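Telosero: what we learned building a camera slider on a student budget

4 min read

So for our final project in the imaging hardware class, Jinlong Tian and I decided to build a motorized camera slider. If you've never used one, it's a rail that your camera rides along so you get that smooth sideways glide you see in cooking videos. We named ours Telosero because Jinlong liked the sound of it and I couldn't come up with anything better before the sign-up sheet closed.

The plan was simple enough. Two rails, a carriage, a belt, a stepper motor and a little control board. Our advisor, Begoñe Esteban, told us to pick one thing to do well, and we picked slow moves. Fast moves hide a lot of sins, but if you're creeping along for a time-lapse, every tiny hiccup in the motor shows up later as a jump.

Our first version was loud. Really loud! The motor sat right on the end plate and the whole rail hummed along with it, so any video with sound was pretty much ruined. I stuck rubber washers under the motor, which helped, and then Jinlong changed the driver settings so the motor took much smaller steps, which helped a whole lot more. We should have started there (I'd already spent a weekend cutting washers).

The belt was problem number two. We had it too tight, and the carriage would stick and then pop loose. Loosening it fixed the sticking but gave us slop whenever the carriage changed direction. In the end we added a spring-loaded tensioner, borrowed from a design Petrică Hodoroagă used on his plotter last year, and I got to stop messing with the screws every ten minutes.

For testing we ran the same slow move 6 times with the camera pointed sideways at whatever was on the table, then compared the clips side by side on Jinlong's laptop. Four of them came out smooth from end to end. The other two had a little bump near the far end of the rail, in the same spot both times, and we went over that section with a cloth and a flashlight and found a dent in the rail I could barely feel with my fingernail.
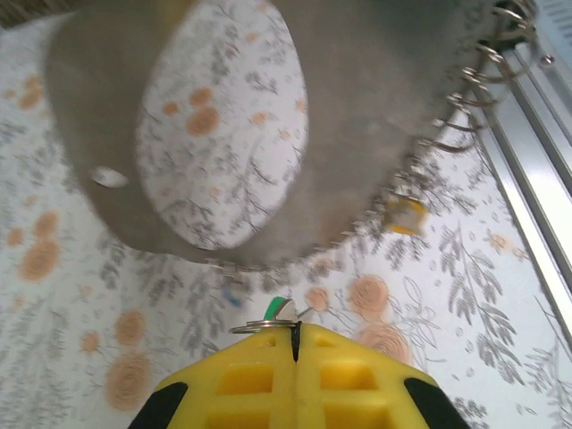 We didn't have money left for a new rail, so we flipped it around and used the good side. The bump went away! I'd like to say that was clever, but it was Tadhg Fitzgerald's idea from the next bench over, and he wanted his name in the report, so there it is.

If I had another month I'd redo the app. Right now you set the speed by typing a number, and if you leave the box blank the carriage takes off like it's late for class. I'd also add soft stops at both ends. Jinlong wants to try a pan head next, and we've already got the spare motor for it.

3 comments | 6 shares

Contact | Copyright Telosero project team | Back to top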